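Endbridge Cleaning Trades List
Posted by Nektarios Xenos, May
Subject: Re: Quoting for offices that want "just a light clean"

Gervasio Escobar wrote:
> Got a call from an insurance office, 3 floors, wants a price
> for "just a light clean" twice a week. I quoted by the square
> foot. They said the last outfit did it for half. Do I come down
> or walk away? Also they want the kitchen "included." Included
> in what, they didn't say.

Gervasio, I've been cleaning offices long enough to have met the light clean in all its forms. It is the same as a clean, with a smaller check at the end. My own worst one was the Marnon building, where "light" covered two kitchens, a shower and a fish tank. I priced it off a phone call, so I had that coming.

Before you move a dollar on the price, go and look at the place at the end of a working day. Six o'clock is good. At ten in the morning every office in the county looks like a brochure.

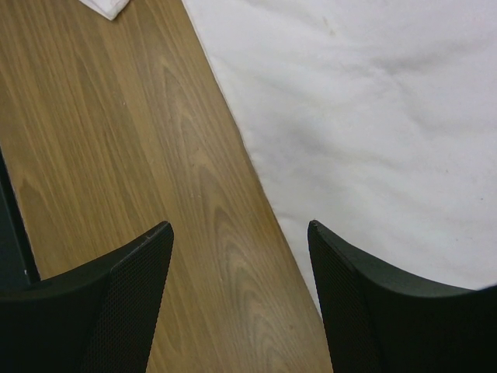
WHAT I WRITE DOWN ON THE WALK

Restrooms first, then kitchens, then floors, and desks last. Desks are quick if people clear them and impossible if they don't, so I put in the quote that we clean any surface we can see. I also ask where the water is. At Sastano the only slop sink was in the basement and the elevator shut off at seven, and my knees still bring it up.

Then I time it in my head, add half an hour for the copier room, and price the hours. Square feet never left a microwave in that condition.

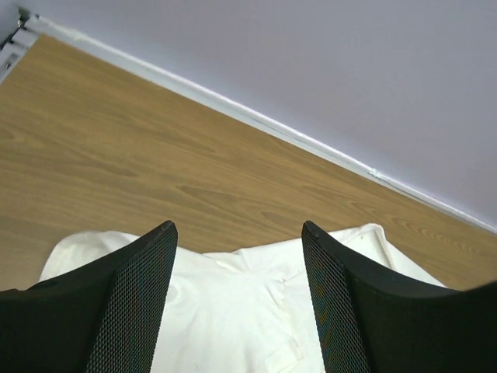 Aileen Manalo replied to me off list when this came up before and said I could pass it on: she won't price the kitchen in with the rest under any circumstances. She gives it its own line, with the fridge on a separate line under that, once a month, and anything left inside after the notice goes in the trash. She has had one complaint, over a yogurt.

I've stolen this system whole and can recommend it. The separate line does something to people. They look at what the fridge costs and discover that they own sponges.
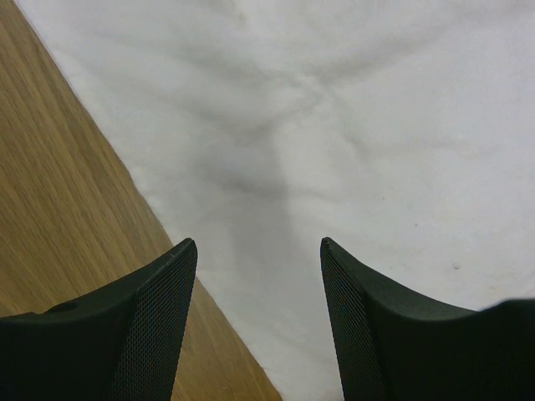 As for the outfit that did it for half, ask why they're gone. I asked that at Ramanauskas and got a long silence followed by "they stopped coming." If the half-price people were any good, your insurance office wouldn't be calling you.

I wouldn't come down. I'd offer fewer visits or fewer rooms for less money, in writing, and let them choose which floor gets to be dirty. Mine picked the sales floor and seemed to enjoy it.
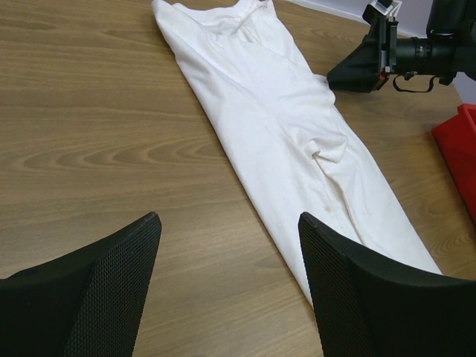
One more thing, get the alarm code and the name of whoever picks up at night. I once spent 2 hours in a lobby explaining my mop to a patrolman. And bill the first month up front. If they balk at that, you've saved yourself the drive.

Let us know what they say about the kitchen.

Nektarios

3 replies | 2 shares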